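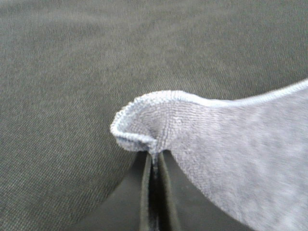

People who fold towels for a living tend to say that the first corner is the whole job, and that once you have hold of it the rest of the cloth will more or less follow your hands. The remark, made by a folder on the evening shift at the Wostdale laundry, is often repeated in writing on automated textile handling, and it is a fair place to begin, for the finding and lifting of corners has shaped nearly everything that has happened at Wostdale in recent years.

Automated folding at Wostdale

Automated folding at Wostdale is the use of robot arms for picking up, spreading and folding small flat textiles at the commercial laundry in Wostdale. The laundry washes cleaning cloths, hand towels and napkins for hotels, clinics and offices in the surrounding towns. The folding system is known in the building as Temico, a name that was first given to the software and has since stuck to the arms, the tables and the corner of the hall where they stand.

Background

The laundry was founded by the Calimlim company as a linen service and moved over to cleaning textiles as its customers gave up disposable wipes. Washing and drying had been done by large machines for a long time, and sheets went through a mechanical ironer and folder, but small cloths were always left to people. They come out of the dryer twisted together, they are soft and floppy, and no two of them land on a table in the same way. On a busy day the folding room handled 2000 pieces, all of them by hand, and the work was done standing up.

Method

A cloth is laid on a fabric-covered table, and the arm comes down with two narrow fingers held a little way apart. It looks for the hem, follows it to a corner, closes on the material and lifts. Microfiber is a forgiving thing to pinch, with its thick pile, though that same pile makes it cling to whatever is underneath, and the system had a long spell of picking up two cloths at once. Slowing the lift helped a good deal. A corner that slips is simply let go and tried again, up to 3 times, and after that the cloth is pushed aside into a bin for a person to deal with.

The settings differ from one textile to another. Napkins are starched and easy to grip but hard to tell apart when stacked, while older towels with worn hems are still mostly sorted out beforehand and folded by hand.

Effect on the work

Before the arms came, the folding room had 9 people on each shift. The number on the payroll has stayed the same, under an agreement reached before the first table was installed, but the days look quite different now. Folders take turns at the tables, where they feed in cloths, empty the reject bin and check the finished stacks, and they spend the remaining hours on mending, inspection and customer orders, jobs that used to be squeezed in at the end of the day when everyone was tired.

Most of those who were asked after the first winter said that their wrists and shoulders felt better – this had been the commonest complaint in the old room – and several were pleased to have learned how to correct the system themselves. When a grip fails over and over, a folder can guide the arm by hand to the right spot, and the program keeps the movement as a new example. Folders receive a higher hourly rate for this work.

There have been regrets as well. The old folding table was a sociable place, with eight or more people facing each other and plenty of time for talk, and the new stations are set farther apart. Some of the longest-serving workers found that the skill they were proudest of, their speed, no longer counted for much. In response the laundry brought back a shared table for inspection, and it is well used, particularly in the early afternoon.

Performance

The arms fold almost 80 percent of the cleaning cloths that pass through the room. A practiced folder is still a good deal faster on any single piece, and the gain comes mainly from the hours before the morning shift, when the tables can work through cloths that were laid out the evening before.

Other sites

A smaller installation at Grotarari, also run by Calimlim, handles napkins only. Its folders were trained at Wostdale, and the two sites share their stored movements, so a grip corrected in one building is available in the other by the following morning.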